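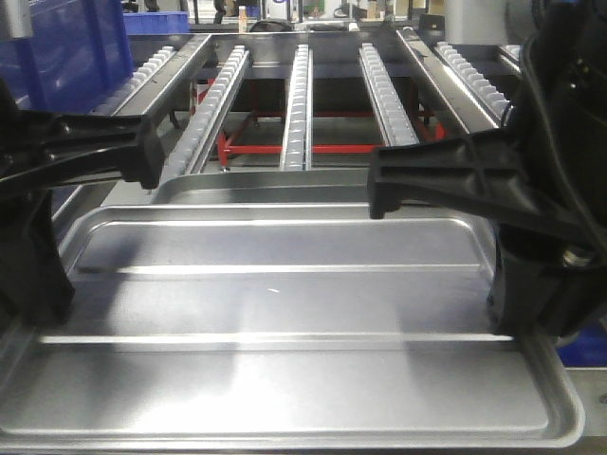
How many lunches did the holiday meals scheme serve this summer?

The two sites served 1,668 lunches between them, against the 1,500 we put in the bid.

Reports > Grants > Holiday meals > Second report
September
By Elango Shenoy

Olier served 1,050 of these and Kondamus the other 618. Kondamus opened a week late because the gas certificate for the hall kitchen had lapsed, and we could not get an engineer any sooner. We gave families on that side the option of coming to Olier for the first week. Few took it up, as it means two buses.

Demand was heaviest in the middle of the holidays. Numbers fell in the last week at both sites, when a lot of families were away or buying uniform. We ordered less for those days and had little left over.

Menus stayed close to what was agreed in the spring. Pasta bake, jacket potatoes and the chickpea curry went well. The fish pie did not, and we dropped it after the second time. A meat-free choice was on every day. Narayanan Annamalai redid the allergy sheet so that it goes home with the booking form and comes back signed before the first meal. We had no allergy incidents.

Spending

Food came in slightly under budget. Most of the saving was on vegetables, which Yadav let us have at the wholesale price from the second week onwards. Staff costs were over -- the late start at Kondamus meant paying the cook for days she had already been booked for. We also paid more than £600 to repair the walk-in fridge at Olier. That was not in the budget and we have met it from our own reserves. We are not asking for it to be covered.

Not done yet

The cooking sessions for parents have not started. The trainer from Tomach withdrew in July and we are talking to two others. We would like to move this money into the autumn half-term and will send a separate request.

The family survey went out late and replies are still coming in. The most common request so far is for a later sitting, at 1.30pm, for parents who work mornings.

Next steps

Half-term bookings open at both sites next month. The fridge at Olier has a further service due before then. Final accounts will follow with the closing report.

Related reports
Holiday meals: first report
Holiday meals: budget and agreed menus
Olier kitchen: hygiene inspection follow-up
Request to carry forward training costs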